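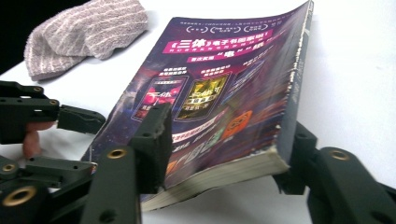 Mwende Shemweta wrote to me that level 8 of Kalero has no solution, and that she clicked every stone in the garden two times before she gave up.

It has a solution. I needed two evenings for it, so I put my notes in this thread. Spoilers from the next post.

The bell in the garden is the start. Ring it, then do nothing until the cat sits down. If you move the mouse over the cat too early, she runs to the roof and you must leave the room and come in again.

When the cat sits, take the key from under the bench. It is very small on a phone. Zoom does not help, I tried.

The key is not for the door. I lost a lot of time there. Use it on the clock and set the hands to the same position as on the poster in level 3.

If you did not write down the poster: long hand on the moon, short hand on the fish. Now the gate opens – slowly, please wait for it.

My score after this level was 1,819. I think you lose points for each wrong click, but the game does not explain it anywhere.

The older one, Trondadine, had a hint button. I miss it a little. In Kalero you get only the owl, and the owl says the same sentence every time.

Level 9 is much easier. I will write about the boat puzzle when I have finished it.

Comments

Uwe Pfeiffer: Thank you, the clock was my problem too.

Gudrun Dreßler: On my tablet the cat never sits. Is it a bug?

Hildegard Mühlbauer: Gudrun, turn the sound on, then it works.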